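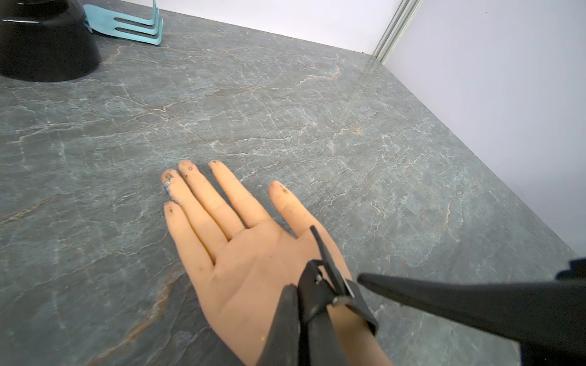
Attachment 1: worktop, grey marble pattern

Ticket 844
Product: Enov water meter with Rellport app
Opened by: Yaa Adjei
Status: Open (reopened by customer)
Opened: February 2023

Yaa Adjei wrote:
Your app says I used 2,500 litres overnight. I live by myself and I was asleep. I have read the help page, which tells me to look for a dripping tap, and I can't see how a drip gets anywhere near that. Please look at the readings before sending me the leak leaflet again. I have it already.

Kekeli Nutsugah (Support) wrote:
Sorry for the worry, Yaa. A sudden jump is most often a toilet cistern that keeps running. Could you put a few drops of food colouring in the cistern, leave it for half an hour without flushing, and see if any colour reaches the bowl? Please also restart the app.

Yaa Adjei wrote:
Done. No colour in the bowl. Restarting the app did nothing except log me out, and it took two goes to get back in. The figure is the same.

I also turned off the stopcock under the kitchen sink and went out to look at the meter in the pavement. The dial wasn't moving. So either I have a leak that stops when someone looks at it or your number is wrong.

Kekeli Nutsugah (Support) wrote:
Thank you, that's useful. With the stopcock shut and the dial still, a leak on the supply pipe between the meter and the house looks unlikely. It doesn't rule out something inside. Could you open the stopcock again, leave all the taps off, and note the reading on the dial an hour apart? Please send what the dial shows and leave the app out of it for now.

Yaa Adjei wrote:
Same reading both times, to the last digit. The app meanwhile has added another 100 litres for that same hour. I'd like to know where it thinks they went.

Kekeli Nutsugah (Support) wrote:
I agree those can't both be right. Passing this to Mariama on the readings team.

Mariama Tetteh (Readings) wrote:
I've pulled the log for your meter. The radio unit on top lost contact in November and was swapped by our contractor, Menon. The dial underneath was left alone. The new unit should have been given the dial reading as its starting point, and I can't find a record of that step. I've sent a reset to the unit from here, so the app should settle within 7 hours. Closing for now.

Yaa Adjei wrote:
Reopening. I don't accept "should". You've told me there's no record of the starting figure, and then you've reset it to what? If the unit never had the right figure, sending it a reset doesn't give it one. It also doesn't explain why it was fine all winter and went wrong in one night.

The app now shows a dash.

Mariama Tetteh (Readings) wrote:
Fair points. The dash means it is waiting for a first reading. On the timing, I don't have an answer I'd be happy to defend. A missing start figure would give a wrong total from day one, and yours was believable until last week. I've asked for a visit to read the dial and test the unit against it. Your bill is on hold until then and will be worked out from the dial.

Yaa Adjei wrote:
Please put the part about the bill in a letter. I've been told "on hold" before and still had the reminder.

Mariama Tetteh (Readings) wrote:
Letter requested. Status left as open, waiting on site visit.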